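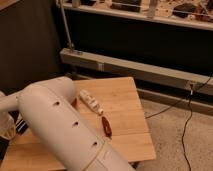

## Oltmanns beeswax wood balm, 10 oz tin

I started making this balm in my kitchen because I was tired of shiny tabletops (you know the kind, where every glass skids!). I wanted something that left wood feeling like wood, and after a whole lot of sticky saucepans I landed on beeswax, raw linseed oil and a little orange oil for the smell. I still make it the same way, just in a much bigger pot.

It's for bare or oiled wood: side tables, stools, cutting boards you only use for bread, that old shelf in the hall. Please don't put it over varnish or paint, it'll just sit there and smear.

**How I use it**

- Sand lightly with 80 grit if the top is rough, then go finer until you like the feel
- Rub in a thin coat with a lint-free rag, going with the grain
- Leave it 10 minutes and buff like you mean it
- Do 2 coats on new wood, one is plenty for a touch-up

Lay your rags out flat outdoors to dry before you throw them away. Linseed rags in a heap can heat up and catch fire, so I'm serious about this one.

Light woods go a shade warmer, so try the underside first. The Hurnora tin is the same balm with no orange oil, and I also carry Stolis rags, which I swear by. I pour a new batch every June, and tins keep fine in a cool cupboard.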